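Tips for anyone who wants to try robot hands on bedclothes at home or in the workshop. I write mostly for people who already have two types of hand on the bench and cannot decide which one to bolt on.

**Before you start**

- Use bedclothes of different weight. A duvet, a fitted sheet and a knitted throw will tell you more than three duvets.
- Write down the closing force for each try. We begin at 800 grams and go up to 1500, with no steps in between on the first day.
- Take the hem, never the middle of the cloth. The middle slips away and you learn only that cotton is smooth.
- Try one hand first and keep the other one free. When both pull together, it is difficult to say which of them has lost the cloth.
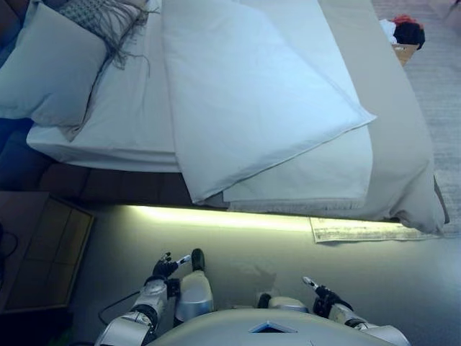
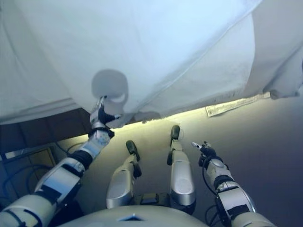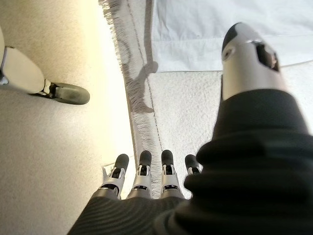
**Jalness — April**

Rosine Hervieu and I compared the Murnetti hand with the older Jadik hand on the same bedding. The Jadik closes faster, but on a thick hem it pushes the cloth out before it has a hold. The Murnetti is slower and keeps the hem better. In 513 tries with it I was satisfied with roughly two thirds. Kosmas Karagiannis thinks my standard is too strict, and maybe he is right.

Some small things we learned:

1. Put a sleeve over the palm if the joints catch threads. Choose a soft knit and roll it back at the base of the thumb, so the thumb can still turn.
2. Fringes are the worst. Tassels go into any small opening, so keep the fingertips flat when you work near them.
3. Look at the wrist camera and the head camera together. A lifted sheet can hide half the room from the head camera.
4. A strip light under the bed is pleasant in the evening, but check the exposure with it on and with it off.
5. Tie up your cables before the arm moves — I have pulled out one plug already, and it was the controller.

Wash the cloths without softener. With softener the fingers slide, and your numbers from last week are of no use. Next we will repeat everything with the Jadik at the lower force.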